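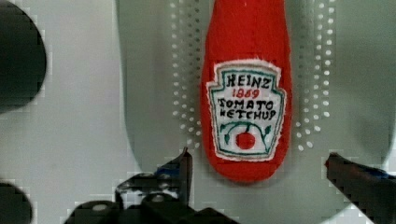 **Ragnheiður Þorgeirsson**
Program Director, Oltness Arts

**FOR IMMEDIATE RELEASE**
3rd September

# Oltness Arts reopens the old Nazari cinema in Murken as a home for new short plays

Well, we have the keys! I have been wanting to write that sentence for a very long time, and now that I get to, I find I mostly want to add exclamation marks to it.

Oltness Arts is taking over the Nazari, the little cinema at the bottom of Harbor Street in Murken, and turning it into a theater for short new plays by writers who haven't had a full production before. The first season is called *Short Notice*. It opens this fall with five plays, all of them under an hour, all of them by people who live within a bus ride of the building. Tickets go on sale from our website this week, and I'll get to the practical stuff further down for anyone who needs it for a listings page.

If you grew up in Murken you probably saw your first film at the Nazari. I didn't (I moved here as an adult, for what was meant to be one summer job), but I've heard so many stories about it by now that I could fake it. It has 162 seats, a balcony so steep that people hold on to the rail when they stand up, and a foyer painted a green that I have tried to match at three different paint stores without any luck. The screen is staying. We've hung it on a new track so it can slide back out for film nights, and the stage is built out in front of it, over what used to be the first few rows.

## How we got here

Oltness started as a playwriting group that met in the back of the Murken library. We read each other's scenes out loud, badly, and then argued about them over tea from the machine. Over time the group got bigger and the scenes got better, and we started putting on readings wherever somebody would let us: the rowing club, a furniture showroom, a bakery after closing time. The bakery was my favorite. You could smell tomorrow's bread during the sad parts.

What we never had was a room where you could leave the set up overnight. It sounds like such a small thing to want, but if you have to strike everything and load it into a hatchback at the end of each evening, you write smaller plays. I watched good writers take doors and beds and kitchen tables out of their scripts because they knew who would be carrying them. One of the five plays this season has a staircase in it. A whole staircase! I'm so happy about that staircase.

The Nazari had been closed for years when the owners got in touch to ask if we knew of anyone who might want it. We said yes, us, please, and then had to go and work out how. The lease was signed in June, and since then it's been wiring, plaster, a new boiler and more paperwork than I knew a theater could produce. The lighting rig comes to us thanks to Akach, the stage supply firm over on the industrial road, who are lending it for the season and training our crew to run it. I'd like to thank them properly here, in print, because the thank-you card I sent had a coffee ring on it.

## The plays

I'm not going to give away endings, but here is what's coming, in the order you can see it.

**The Lodger's Piano** opens the season. It's about two sisters who rent out a room to pay for a roof and end up with a tenant who plays the same piece every evening and never gets past the middle. It's funny for a long while and then it isn't.

**Tidewater Road** has one actor and a telephone. The writer drives a delivery van, and the script came to us as a pile of notes typed during lunch breaks. We read it in one sitting and asked for the rest, and there wasn't any rest yet, so we waited.

**Aunt Margit Is Not Coming** is the one with the staircase. It's a family party, everyone's in their good clothes, and the whole thing plays out between the hallway and the landing. I would bring my own mother to this, and I plan to.

**Salt for the Horses** is the quiet one. It takes place on a farm on the night before an auction. There's live fiddle, played from the balcony, so if you're sitting up there you'll be quite close to it.

**Everybody Say Something** closes the season, and it's a loud, messy comedy about a wedding rehearsal where the person giving the toast has lost his voice. I laughed so much at the first read-through that I was asked to go and sit farther back.

Each play runs for three nights. The casts are a mix of people who've acted with us before and people who turned up to the open auditions this summer, some of whom had only come along to keep a friend company. We pay our actors and our writers. I mention it because we get asked, and because for a long time we couldn't.

## A new award for first scripts

There's a second piece of news, and I nearly gave it a release of its own. Starting with this season we're running the Oltness First Script Award, which comes with $500 and a week of rehearsal in the Nazari with a director and a cast. It's open to anyone living in the county who has never had a play produced. You don't need a degree or an agent, and you don't need to have finished the script. Send us ten pages and a short letter telling us what happens next, and we'll read every one.

Please don't polish it to death. I read a lot of scripts, and the ones I remember are usually a bit rough and have somebody in them who wants something badly. Handwritten pages are fine so long as we can read them. If you write in a language other than English, send it with a translation of a page or two, and we'll find a reader. The entry form is on our site, and paper copies will be at the box office and the library desk. There's no entry fee.

The winning script will get a public reading at the end of the season, on the same set as the closing play, so the writer may have to put up with a lot of wedding flowers.

## Getting in, sitting down and having a drink

The box office is in the foyer, in the original booth, and it opens in the afternoon on show days. You can also book online or call us. We're keeping a handful of pay-what-you-can seats for every performance, and you get those by asking for them at the booth or on the phone. You won't have to fill anything in.

There's step-free entry through the side door on Chapel Lane, with spaces for wheelchair users at the back of the main floor and a new accessible restroom off the foyer. The balcony is stairs only, I'm afraid, and that's going to be true for a while. We'll have one captioned performance of each play, and one relaxed performance where the house lights stay up a little and you can come and go as you like.

The bar sells beer, wine, lemonade and toasted sandwiches. The sandwiches stop when the play starts. We tested this during a rehearsal, and the toaster is much louder than you'd think.

If you'd like to look around before the season starts, we're holding an open house with backstage tours and a chance to try the old projection room, where the machines are still in place. Bring your Nazari stories. We're recording them for a small audio piece that will play in the foyer, and I'm especially hoping to hear from anyone who worked there as an usher.

## For the press

I'm happy to do interviews, in person or over the phone, and I can put you in touch with any of the writers, who are all much more interesting than I am. Rehearsals are open to reporters if you let us know the day before. Review tickets are available for the first night of each run, one pair per outlet, and please tell us if you need an aisle seat.

**Media contact:** Ragnheiður Þorgeirsson, Oltness Arts, through the press page of the Oltness website or by leaving a message at the Nazari box office. If I don't pick up I'm probably on a ladder, and I'll call you back the same day.

**About Oltness Arts:** Oltness Arts is a nonprofit theater company based in Murken. We develop and stage new plays by local writers and run a free weekly writing group at the Murken library, which is carrying on as usual, tea machine included.

\###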